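Buscar en el sitio Introduzca su búsqueda Buscar

Sala de prensa / Comunicados

Camitz reabre la antigua hilandería de Meltenex como residencia para artesanos textiles

La casa recibirá cada año a 50 tejedores, tintoreros e hilanderas en estancias de tres semanas. El plazo de solicitud se abre en diciembre

Meltenex.- La vieja hilandería del río vuelve a tener luz en las ventanas. La asociación textil Camitz abre este invierno en Meltenex una residencia dedicada a los oficios de la lana y el lino, con talleres equipados, dormitorios para los participantes y una sala de telares que dará directamente al canal. ¡Llevábamos mucho tiempo con ganas de escribir este comunicado!

El edificio conserva los muros de piedra y la escalera de caracol por la que se bajaban los fardos. En la planta baja estarán los tintes, con seis pilas y salida propia al patio; arriba, los telares de alto y bajo lizo, y al fondo una biblioteca de muestras que reúne 200 piezas cedidas por familias de la comarca: colchas de boda, alforjas, mantas de pastor, paños de cocina con las iniciales bordadas. Se pueden tocar (con las manos limpias, eso sí) y se pueden copiar, que para eso están.

El programa lleva el nombre de Zeleke, como la barriada de tejedores que creció al otro lado del puente, y se organiza en estancias de tres semanas. Cada residente trabaja en un proyecto propio y dedica una tarde por semana a enseñar lo que sabe a quien quiera acercarse desde el pueblo. Las tardes abiertas serán los miércoles, a partir de las cinco, y no hará falta inscribirse. Habrá fibra de sobra para probar el huso, y también una mesa baja para los más pequeños, con bastidores de cartón y ovillos de todos los colores que salgan de las pilas.

Camitz ha querido que la lana sea de cerca. Los vellones proceden de rebaños que pastan en los montes de Meltenex, y el lavado se hará en el propio patio durante los meses templados. El primer lote ya está cardado y huele a oveja que da gusto. Para el lino habrá que esperar un poco más: la parcela se siembra en primavera y la primera cosecha se enriará en el canal pequeño, como se hacía antes.

La residencia se estrena además con un intercambio. El taller Tudstead, especializado en tejidos de doble cara, trasladará a Meltenex dos de sus telares y ofrecerá un curso de iniciación durante la primera temporada. A cambio, los residentes de la hilandería podrán pasar unos días en sus instalaciones y conocer su archivo de patrones, una maravilla que muy poca gente ha visto entera.

Las solicitudes se podrán presentar desde diciembre, por correo electrónico o en la oficina de la hilandería. Basta con una carta, unas fotografías de trabajos anteriores y una descripción breve del proyecto. No se exige titulación. El alojamiento y los materiales básicos están incluidos, y quien venga con telar propio tendrá sitio para montarlo — conviene avisar de las medidas, que la escalera es la que es.

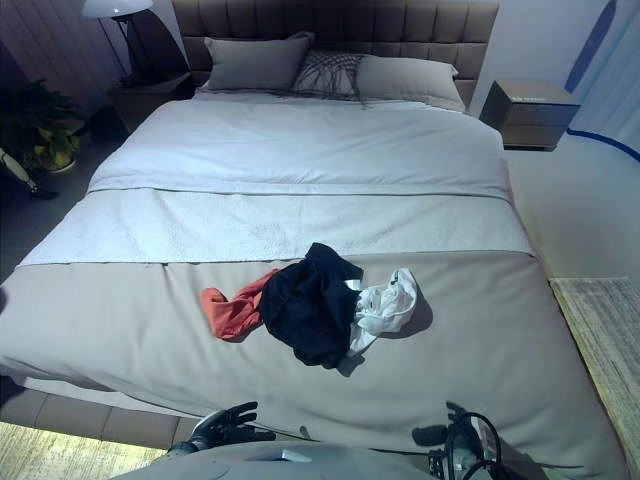
Durante la semana de apertura se podrán visitar también la sala de telares y la biblioteca de muestras, por la mañana y por la tarde, con entrada libre. Los grupos escolares pueden reservar escribiendo a la oficina de Camitz en Meltenex.

Compartido 200 veces 3 comentarios

Contacto de prensa © Camitz. Todos los derechos reservados Volver arriba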